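Zedora Laundry Arm: Frequently Asked Questions

What does the arm do?
It loads and unloads front-loading washers and dryers in shared laundry rooms. It can move clothes from a washer to the dryer beside it, or take finished items out and put them in a basket. It doesn't fold.

Do I need to buy new machines?
No. The arm works with most full-size front loaders, commercial or home. Top loaders are not supported. Send us the model numbers before you order and we will check them.

How does it pick up clothes?
It takes one piece at a time with a two-finger gripper. Socks and other small items are slower than shirts and towels.

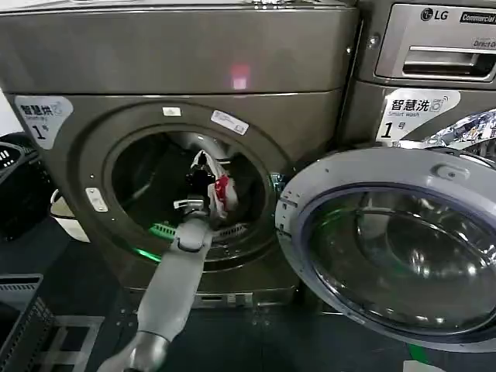 A mixed load of 18 pieces is the size we use for our own timing tests at the Nulascombe site. Bedding is handled in a separate mode, which has to be turned on in the settings.

Can it open the door?
Yes, if the door has a pull handle or a push latch. Doors that lock during a cycle must be released by the machine first. Keep the full swing of the door clear.

What if something is left in the drum?
A second check runs after the last pickup. If the arm still finds an item, it tries again up to three times, then sends an alert to the front desk tablet.
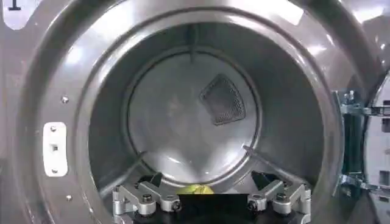

Very thin items that lie flat against the metal are the most common cause of an alert. Turning the drum a little by hand usually fixes it.

What does it cost?
The Paquette plan is $863 a month with service included. Setup is a one-time charge of $2655.

How much does the unit weigh?
113 pounds without the base plate. Two people should move it.

Can it handle heavily soiled laundry?
Items with urine or other body fluids should be bagged and loaded by staff. If the gripper touches them, wipe the finger pads with disinfectant before the next load.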